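# Cliver arm kit — talk notes, Clernham meetup, November 2023

slot is short, no live demo, talk over the slides
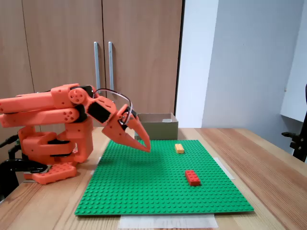

Start with the question everyone emails me: is the Cliver kit worth buying if you already own a printer? Short answer yes, for the servo pack and the cable set, less so for the plastic. Long answer is the rest of the talk. Point at the slide while you say who it's for — orange printed segments, black servos sitting in the gaps, one gray cable looping over the wrist. That cable is going to come up again. The baseplate and the two bricks, red and yellow, are my whole test rig, so set expectations low right away. Nothing factory grade tonight.

## Who sells what (fast, don't get stuck here)

- Cliver = the kit. Servos, controller board, cables, screws, printed parts if you pay extra
- Karppinen = the reseller I bought from. Also does the support plan
- Pradorside = the hosted training service. Optional!! say this twice, people mix it up every time
- I paid for all of it myself. No discount, nobody has seen these notes

## Price

Total on my card was 1,209 dollars. Pause there, let them groan. That's full kit, printed parts, shipping, one spare servo. You can get it well under that if you print your own and skip the spare. Don't skip the spare. I burned one out in the first week by leaving the gripper squeezing against a brick while I went to get lunch.

## Build

Took me 2 evenings. Manual is fine up to the elbow and then gets thin. Wrist step shows the servo horn in one position and the text says another — trust the text.

Things to mention:

- label the servos BEFORE you put them in. IDs get set one at a time, and it's miserable once they're buried in the base
- screws come in one mixed bag. Muffin tin
- elbow cap goes on last, I had to pull mine off and start over
- wrist cable: leave more slack than you think. Mine was too tight at first, popped out at full reach. Rerouted it in a big arc and it's been ok

## Setup on the table

Tape things down. Seriously. If the plate slides a quarter inch, everything you recorded yesterday is junk. Paper and tape under the edges of the baseplate, so I can see where it goes back.

Studs on the plate are a handy grid too. Instead of "a bit left" you can say 2 studs left. Great for notes, great for arguing with Nam-gil.

(Nam-gil Nam did the calibration part with me, he's in the room, make him wave)

## What it does well

- pick up a loose brick, put it in an open box. Good at this after some practice runs
- slow moves are smooth, nicer than I expected at this price
- repeats a recorded path pretty closely when its warmed up

## What it doesnt

- pressing a brick down onto studs. Not enough push, jaw tips skate off the top
- bricks turned at an angle. Those pointed jaws want to come in square, otherwise it grabs a corner and flings it
- anything heavy at full reach, the elbow sags
- noise. Servos whine when holding still. My spouse has views

## Pradorside bit

Upload your recordings, they train, you download the result. Worked first time, queue was slow. I gave it 13 recordings which is way too few, and it showed, arm went confidently to the wrong side of the plate. Their docs want a lot more than that. My fault, say so. Billing page is confusing, check which plan you're on before you hit start.

## Karppinen support

One ticket, about the wrist step. Polite answer, right answer, took longer than I'd like. Wouldn't pay for the plan again. The forum got me there faster.

## Verdict slide

Buy: if you want to learn and dont mind fiddling
Wait: if you want it to build stuff for you. New gripper is promised for January, supposed to have wider tips, I'd hold off for that one
Skip: if you need it working by the weekend

Questions. If someone asks about two arms — no, havent tried, ask Nam-gil, he keeps threatening to buy one

Parts list link goes in the chat, REMEMBER to paste it this time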